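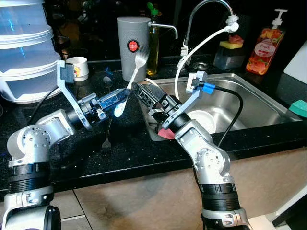

Ticket 413: Link previews from Zistavix not expanding in Tovden threads
Status: Resolved
Priority: Normal
Reported by: Ebony Tautahi
Assigned to: Rangi Grimshaw
Opened: 14th January

Summary
Pasting a Zistavix diagram link into a Tovden comment used to produce an inline preview. Since the connector update the link stays as plain text. Affects the Sheehan workspace. Besance workspace is fine.

Steps to reproduce
1. Open any thread in the Sheehan workspace.
2. Paste a share link to a Zistavix diagram.
3. Post the comment.
Expected: preview card with title and thumbnail.
Result: bare URL. No error shown to the user.

Ebony Tautahi
Same result in two browsers and with extensions off. Old comments still show their previews. Editing an old comment and saving it makes the preview disappear, so please don't do that on the design threads.

Rangi Grimshaw
Confirmed. The connector log has this for each attempt:

unfurl request received
fetch metadata: status 400
body: "workspace_ref missing or malformed"
unfurl abandoned, no retry

The request leaves Tovden correctly. It is Zistavix that rejects it. Could someone with admin rights on Sheehan send me the connector settings page as text? Leave the secret out.

Shona Rewi
Settings as they stand:

connector enabled: yes
scope: read, preview
workspace_ref: sheehan/main
token age: 19 days
allow list: on, 70 entries

Rangi Grimshaw
Thanks. Token and scope are fine. Besance has the same scope and its reference is plain "besance" with no slash. I suspect the new version encodes the slash before signing and Zistavix compares against the unencoded value.

Tried so far:
– Reissued the token. No change.
– Switched the allow list off for one test link. No change, switched back on.
– Cleared the preview cache for the workspace. No change. Old previews survived, as they are stored with the comment.

Tipene Te Moana
The slash form is left over from when Sheehan had a main and an archive area. Archive was merged last July. Nothing on our side needs the second part now, but the nightly export reads workspace_ref as well, so check that before renaming.

Rangi Grimshaw
Checked. The export takes the reference from its own config file and would need the same edit. Ran a signed request by hand against a test workspace:

ref "test/main": status 400
ref "test": status 200, metadata returned

That fits the encoding theory. Raised with the connector maintainers with both traces attached.

Warrick Merrick
Happy for you to change the reference now. Please do it after the export has finished and note the old value here.

Rangi Grimshaw
Done.
Old value: sheehan/main
New value: sheehan
Export config changed to match. Connector restarted. New links expand in the first thread I tried and in the long design thread. Links posted while the fault was present will not expand by themselves – open the comment, save it without changes and the card is fetched again.

Ebony Tautahi
Working for me. Resaved the comments on the release thread. One link still plain, but that diagram has been deleted.

Shona Rewi
Export ran overnight with no warnings.

Rangi Grimshaw
Maintainers have accepted the report and will fix the encoding in the next connector release. We keep the short reference regardless. Setup notes updated: no slashes in workspace_ref. Closing.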